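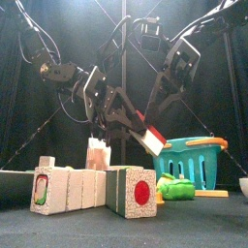
Wooden blocks: sort them or just dump them in a basket?

Toys and Playrooms > Storage and tidying
17 replies, showing the first page

marlow_kate
March 27, 2026
OK block people, I need opinions! We inherited a big mixed lot of wooden blocks from my cousin, close to three sets' worth, and I've fallen completely in love with them. My daughter lines them up in one long row across the coffee table every single morning, and then it's time for lunch and I have no system at all. Right now I have one plastic basket and a lot of hope. Do you sort by shape? By color? Or does everything just go in together?

tumbledown
One basket, all in, done. We have 200 blocks and two kids and cleanup takes as long as one song. The digging is half the fun for them anyway -- they find a block they forgot about and the whole castle changes.

Naveen Uniyal
I'm going to disagree with tumbledown (in a friendly way!). We did the big basket for a year and my son only ever used the top layer. In July I split ours into two shallow bins, long pieces in one and everything else in the other, and he started building bridges that same week. Bridges! He'd never made one before. Shallow is the key word. If they can see it they'll use it.

tumbledown
But who does the splitting at the end of the day? Because I bet it isn't the kid.

Naveen Uniyal
Ha, fair. He does the long ones and I do the rest. He's four. It's getting better.

pinecone_dad
Team basket over here, with one change. We put the basket on the table while they play, toward the back so it's not in the way of the building. Blocks go from table to basket without ever touching the floor. I can't tell you how much I love not stepping on them.

marlow_kate
Oh, I like that! Ours lives on the floor next to the couch, so everything has to travel. Trying the table tomorrow. Does it not get knocked over?

pinecone_dad
A couple of times. Get one that's wider than it is tall and it mostly stays put.

Jolludow
Former preschool aide here. We had the kids pick up by color and it worked great for the painted blocks. "All the red ones first, go!" and eleven of them would dive in. But then you get the ones with a different color on each side, and there were real arguments. One little boy held up a red and white block and gave a whole speech for why it was red. I still think about him.

tumbledown
What did you decide?

Jolludow
It got its own spot on the shelf. He was very pleased.

faulkner_m
Can I ask about the plain wood ones vs the painted ones? Do you all keep them together? Mine are mixed and the painted ones are chipping a bit. I was thinking of separating them but my wife says I'm overdoing it.

Naveen Uniyal
Together here. A few chips, doesn't bother us. I did sand one corner that felt rough.

pinecone_dad
Your wife is right :)

marlow_kate
Update from this evening, I couldn't wait for tomorrow! Basket on the table, toward the back. She put away around half of them herself before she decided the basket was a boat. I'm calling that a win. Still thinking about Naveen's long-piece bin though, because I want to see some bridges too.

tumbledown
The basket is always a boat. Leave a few blocks in it, they're passengers.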